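Mamix Surface Care — Frequently Asked Questions

Applies to the Mamix Marble-Pattern Worktop and the Mamix Dry Cloth. For the Jalton sealed edge strip, see the separate installation sheet.

Can I repot houseplants directly on the worktop?
Yes. Potting mix does not stain the surface. Grit in the mix can scratch it, so lift debris off before wiping. Do not drag a pot across loose material. Raise it, clear the area underneath, and set it back down.

What is the correct cleaning order after potting or trimming?
1. Move watches, rings and other hard small items to a clear section or off the worktop.
2. Collect shavings, crumbs and soil with a plastic scoop. Metal scoops are not recommended.
3. Pick up the remaining fine particles with a dry cloth, folding it inward after each pass.
4. Wipe with a damp cloth and a small amount of neutral detergent.
5. Dry the surface with a second cloth.

Steps 3 and 4 should not be combined. Water turns fine soil into a paste that settles in the texture of the surface.

Which cloth should I use?
Any soft, lint-free cloth is suitable. The Mamix Dry Cloth is supplied in packs of 3. Wash it without fabric softener, which leaves a film on the worktop. Replace it when the edges begin to fray.

How much detergent is needed?
One teaspoon in 500 ml of lukewarm water is enough for a full-size worktop. A stronger mix does not clean better and will leave streaks.

Debris is hard to see against the pattern. Is there a way to check?
Turn off the overhead light and hold a flashlight low, so that the beam runs almost parallel to the surface. Raised particles cast shadows; printed veins and specks do not. Running a clean, dry palm over the area also works. Pay attention to the base of pots and the space under gloves or tools.

Are fine lines in the surface a defect?
Usually not. Light hairlines develop with normal use and are more noticeable on pale areas. A line that catches a fingernail is a scratch and can be treated with Fikre repair paste. Allow the paste 20 minutes to set before buffing.

Can gardening gloves be left on the worktop?
Yes, if they are dry. Coated fingertips may transfer color when damp and left in place overnight — store wet gloves elsewhere.

Will a watch or buckle mark the surface?
Resting there, no. Sliding, possibly. Silicone straps are harmless to the finish, although they attract dust and should be wiped separately. Never clean around a watch with a wet cloth.

What may share the worktop during a potting job?
Plants, a scoop, gloves and a cloth are all acceptable. Keep personal items away from the debris. 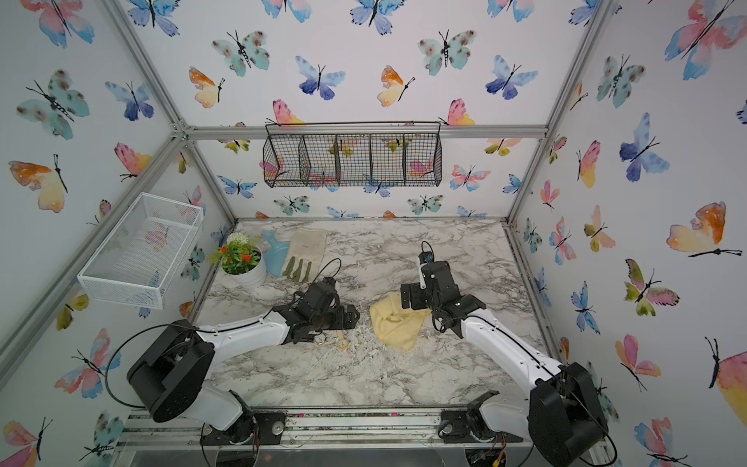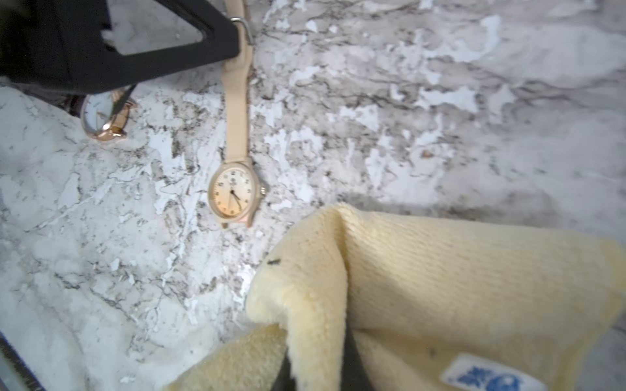
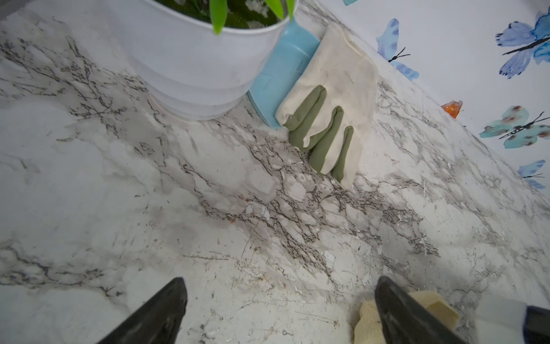

Can I use vinegar or lemon juice?
No. Acidic cleaners dull the finish over time. The same applies to bleach, scouring powder and melamine sponges.

How do I remove dried plant sap?
Lay a warm, damp cloth over the spot for a few minutes, then wipe in one direction. Repeat if needed. Do not use a blade of any kind, including plastic ones sold for glass stovetops.

Does the worktop need sealing?
The top face does not. Cut edges do, and should be checked every October or whenever the worktop is moved. Plendum edge sealant is compatible. Apply one thin coat and keep the edge dry until the sealant is no longer tacky.

Does this guidance apply to natural marble?
No. Natural stone is porous and needs its own care routine. Follow the instructions from your stone supplier.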